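Ticket: Fosmont wall shelf sags on the left bracket
Opened by: Silvia Bednárik
Status: Solved

Silvia: Hi! I love this shelf, but the left end has dropped and my candles slide toward the corner. It's the 28" floating one, up since June. Both screws feel tight.

Kwan-ho Lau: Great choice, that's my favorite size! Could you lift the shelf off and check the bracket with a level? Please also tell me which anchors you used and what kind of wall it is.

Silvia: Drywall. The anchors came from a Grotby pack I had in a drawer. The bracket is off by roughly 2 degrees – and the left anchor spins when I turn the screw.

Kwan-ho: Found it! A spinning anchor has lost its grip, so the screw feels tight but holds very little. Take it out, move the bracket over until one hole meets a stud, and use a toggle bolt in the other. Keep the load under 14 lb until both are in.

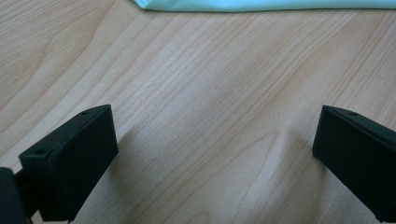
Fosmont Customer Care – Shelves & Wall Decor

Silvia: Done, and it took me 20 minutes! Dead level now, candles and all. Can I fill the old hole with regular spackle?

Kwan-ho: Yes, regular spackle is perfect – let it dry fully, then sand and touch up. So happy it's back up! Closing this one.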